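Automation on the packing floor: what has changed at Ledmont

27 March 2018

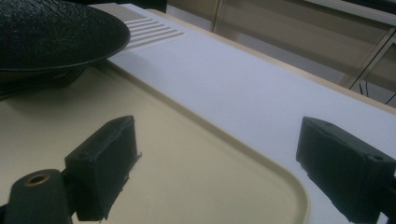 When the Ledmont site confirmed last June that part of its tray handling would be automated, the first question raised by employees concerned hours. It was a fair question, and management answered it in writing. The agreement covers all 162 permanent positions and commits the company to retraining before any role is altered.

I have worked in staff development at Ledmont for nine years and set out my own view in this post, which should not be read as a company statement.

The most visible change is in the length of a task. Under the former arrangement, an operator could handle 900 trays in a shift, with the strain on wrists and shoulders that such work involves. Operators now spend more of the day checking, clearing faults and recording them. Several colleagues have welcomed this. Others find the new work more tiring – standing watch over equipment requires a different kind of concentration, and the rest breaks were not designed for it.

Marit Bakke, who represents the evening crew, has asked that breaks be reviewed and that fault reports be written in plain language. I support both requests. The current forms were adapted from those used at Metdale and assume a technical vocabulary that our labour force was never taught.

Training remains uneven. To date, 67 employees have completed the full program. Ximeng Yuan has proposed shorter sessions held during paid time, and the first of these will be offered to the evening crew.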